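Chapter 9
Nutrient Recovery from Sludge Liquors

9.1 Introduction

When digested sludge is dewatered, the water that leaves the press or centrifuge carries a large share of the nitrogen and phosphorus that was released during digestion. This stream is called reject water, centrate, or sludge liquor, depending on the plant and the equipment used. In this book the term sludge liquor is used throughout. Its flow is small compared with the flow entering the plant, but its concentrations of ammonium and dissolved phosphate are high. In most plants it is returned to the head of the works, where the nutrients must be treated a second time.

Chapter 8 dealt with the biological removal of nitrogen from this return stream. The present chapter covers phosphorus recovery by controlled precipitation. The product of interest is struvite, a crystalline salt that contains magnesium, ammonium, and phosphate in equal molar amounts. Readers who are not familiar with solubility products and ion activity should review Chapter 7 before starting Section 9.3.

9.2 Why struvite forms where it is not wanted

Struvite was known to plant operators as a nuisance long before it was treated as a product. It forms wherever the product of the three ion activities exceeds the solubility limit. Inside a digester the pH is held down by dissolved carbon dioxide. When the sludge leaves the digester and passes through a pump, an elbow, or an overflow weir, the pressure falls and carbon dioxide escapes. The pH rises, the liquor becomes supersaturated, and crystals attach to the nearest rough surface.

Typical locations for scale are pump impellers, the outer radius of pipe bends, the inside of centrifuge bowls, and the liquor return line. The rate of growth depends on the degree of supersaturation, on local turbulence, and on the roughness of the wall. Lined pipe slows the first attachment of crystals but has little effect once a continuous layer is present.

Plants with enhanced biological phosphorus removal are more exposed than others. The organisms that store phosphate in the aeration stage also store magnesium and potassium, and release all three under anaerobic conditions. The digester therefore receives phosphate and magnesium together. Magnesium is usually the limiting ion in sludge liquor, so even a modest increase can move a stable system into the scaling range.

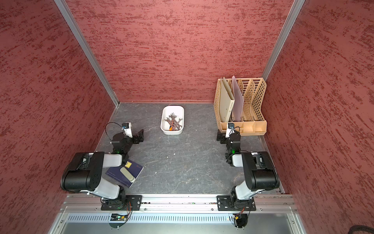

Operators at the Stimosdale works remarked that their return line had scaled heavily only after the plant changed to biological phosphorus removal, and that acid cleaning, at first an occasional job, had become part of the normal maintenance schedule. They added that the worst deposits were found just downstream of the centrifuge and hardly any in the digester itself.

Such a pattern agrees with the mechanism given above. The digester contents are close to equilibrium, while the liquor leaving the centrifuge has been aerated by the machine and has lost carbon dioxide.

9.3 Principle of controlled precipitation

A recovery reactor makes use of the same reaction under conditions chosen by the designer. A magnesium source, normally magnesium chloride or magnesium hydroxide, is dosed to the liquor. The pH is raised by air stripping, by adding sodium hydroxide, or by both. Values between 8 and 9 are common. A higher pH lowers the solubility of struvite further, but it also favors fine crystals that are carried out with the effluent, and it converts more ammonium to free ammonia.

Two processes compete in the reactor. Nucleation creates new crystals, and growth enlarges existing ones. Nucleation dominates at high supersaturation and gives a fine product that is hard to settle and drain. Growth dominates at moderate supersaturation, provided that enough crystal surface is available. For this reason most reactors retain a bed of seed crystals and recycle part of the treated liquor to dilute the feed.

The two reactor types treated in this chapter are the fluidized bed, represented by the Trelik process, and the stirred tank with an internal settling zone, represented by the Tekin process. Their mass balances are derived in Sections 9.4 and 9.5. Section 9.6 applies both to the Hiltevness plant, using the liquor composition given at the start of that section. Use of the product as a fertilizer is covered in Chapter 11.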